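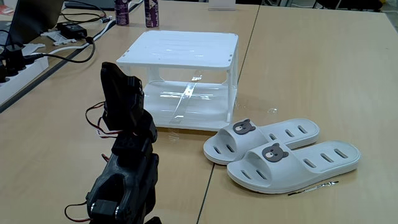

Oswood desktop arm kit: two months in

The listing promises a tidy-up helper for small household things. I set mine the job of putting a pair of slides on a two-tier rack, and I've had it running on and off since June.

The gripper is fine. The shoulder servo is my complaint. After 58 cycles it began sagging under load, and at cycle 141 it dropped out mid-lift and the whole arm came down on the tabletop. No warning, no error in the log, and the software still reported the joint as holding position. I don't love that in something with a pinch point at finger height.

Flela, who sell the kit here, told me to tighten the hub screws. I did. It failed again 2 days later. Oğuzhan Tokgöz on the owners' forum blames heat and says a fan cured his. Maybe. His has had a lot less use than mine.

The wiring also loops outside the brackets, where I'd expect it to snag sooner or later. The manual doesn't mention a cut-off switch, so I use the one on the wall.

At $300 I'd want a servo that admits when it has let go. Two stars, both for the gripper.

Marthinus Magagula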